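Workshop Notebook - Common Room and Kitchenette
July, entry 7
Entered by: Phyllis Cropper
Circulated to: Anoma Dewan, Woo-jin Maeng, Ilir Shehu

1. Recreation room

The room was inspected at 9:40 a.m., before general use. The Wesora request to hold its reception at Rustodholm remains open, and the floor plan must be settled first. The table tennis table and the air hockey table are both to stay. The yellow tables are at present pushed up against the gray bench, and guests will need to reach the seating.
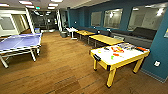
The estimate from Burkotex for moving the furniture and returning it afterward is 1375, which exceeds the sum set aside. It is proposed that our own staff move the yellow tables and leave the game tables in place. Pieces left on the air hockey table are to be collected before the surface is wiped.

2. Dark gray fittings

Part numbers have not been established, and the Sárközi parts list held in the office is an old edition. Screws are to be checked by hand only. Power drivers are not to be used on molded plastic.

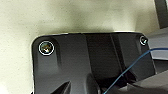 Desmond Benavides asks that no screw be replaced until the thread has been measured, as the last order came in the wrong size and had to be sent back. His request is accepted. Woo-jin Maeng will bring the thread gauge from the main bench.

A second view shows the upper corners.

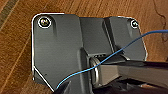
Dark gray bracket on wood surface, with a round screw near each upper corner.

3. Kitchenette

The sink held dirty dishes at the time of inspection, and more items stood on the counter beneath the upper cabinet. The dishes are to be washed and put away by 3 p.m. Items stored on top of the cabinets should be sorted, and anything unclaimed brought to the office.
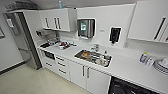 4. Actions outstanding

Dewan - reply to Wesora with the revised floor plan.
Maeng - thread gauge; enter readings on the next page.
Shehu - kitchenette shelf space, and a new parts list from Sárközi.
Cropper - decline the Burkotex estimate in writing.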